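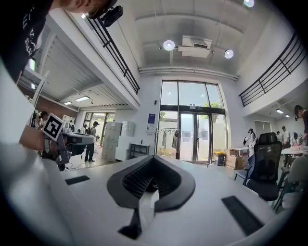 Nivaldo Quaresma

Para: lista manipulação
Assunto: Re: Re: resultados do Birkix com garras de mão

Em segunda-feira, 28 de agosto de 2023, a equipe do Birkix escreveu:
> Treinamos a política só com demonstrações feitas com a garra de mão,
> sem teleoperação. Foram 300 demonstrações em 2 ambientes, e a
> transferência para o braço saiu sem ajuste fino. Para nós, a questão
> da diversidade de cena está resolvida.

Resolvida me parece forte. Li o relatório duas vezes e continuo com as mesmas dúvidas que levantei em março, quando discutimos o Karras.

Primeiro, a pose. O texto diz que a trajetória vem da câmera da própria garra e que o marcador serve "para referência". Referência de quê? Se é o marcador que alinha as duas garras no mesmo sistema de coordenadas, quero ver o erro nos trechos em que ele sai do campo de visão. Num salão de pé-direito duplo, com parede branca e janelão dando para as árvores, eu esperaria deriva justamente quando a câmera aponta para a claridade. O relatório traz só a média, e média esconde isso.

Segundo, a avaliação. São 32 tentativas por tarefa, e não achei escrito quem decidia o que contava como sucesso. Também não há linha de base com as mesmas horas de teleoperação - a comparação é com o número publicado pelo Kilmont, que usava outro braço e outros objetos.

Terceiro, "2 ambientes". Com gente passando, cadeiras e arara de roupas ao fundo, um salão desses dá variação visual, concordo. Variação de tarefa é outra conversa. Treinem com 100 demonstrações de um ambiente, testem no outro e mandem a curva.

Não digo que o método não presta. No Stenent usamos coisa parecida e a coleta rende bem. Mas tivemos que descartar muita trajetória, e aqui não vi taxa de descarte nenhuma.

Os dados brutos vão ser abertos ou só os filtrados?

N.Q.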